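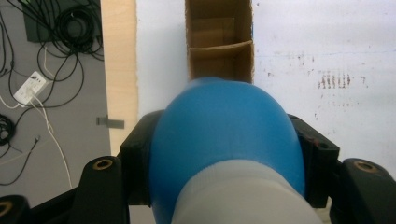

*Blue one in the fingers, two-compartment box behind it. Hand-held gripper, Ulletlow bench.*

Hi all,

Picking up the thread from last week, as I've now had a proper go at this and have opinions! Quoting the bit I'm answering so you don't have to scroll:

> We've been doing the box task at Bosport with the remote arm, and it's painfully slow. Two of us took most of a day to get 37 usable goes. The arm lags a touch behind your hand, so you end up creeping in on the thing and then squeezing it twice to be sure. Is anyone getting on better with the hand-held gripper? And do you fix the box down or let it wander about?

Yes, much better, at least for this job. We've got 613 goes saved at our end and I'm hoping to reach 700 before June is out. You just pick the thing up as you would with a big pair of tongs, carry it over, let go, and start again. On a good morning I can do up to 20 before I need to put the gripper down and shake my wrist out (it's heavier than it looks, and I'm not built like the Mitar lot).

I don't fix the box down. I did to begin with, and the first model we trained on that was hopeless as soon as somebody nudged the box. It went to where the box used to be and let go over bare table, very sure of itself. Now I shift it a bit and turn it a bit every few goes, and I swap which compartment I'm aiming for. Do write down which compartment you meant, by the way - I didn't for the first couple of sessions and had to watch the lot back.

Things I'd tell myself if I were starting again:

- Slow down just before you close the fingers. My early ones were all snatch and no approach.
- Keep the box in view while you're carrying. It's very easy to tip your wrist up and lose sight of it.
- Leave your fumbles in if you recovered from them. I was throwing those away and I think it was a mistake.
- Wait a second after letting go before you pull back.

On the double squeeze: I get that too with the remote arm, and I think it's simply that you can't feel anything through it. With the gripper in your hand you know when you've got hold, so you squeeze once and get on with it. I'd still keep the arm for anything where the reach matters, mind. My arm bends in ways that Issa's can't, and a handful of my nicest-looking goes were no use at all when we tried to play them back on it.

What I haven't sorted is how tight to grip. I vary it without meaning to, and by the afternoon I'm definitely squeezing harder. Has anyone tried putting a stop on the trigger, or does that make it feel horrid?

Happy to send over our notes sheet if Bosport want it. It's a mess, but it's got all the columns.

Cheers from Ulletlow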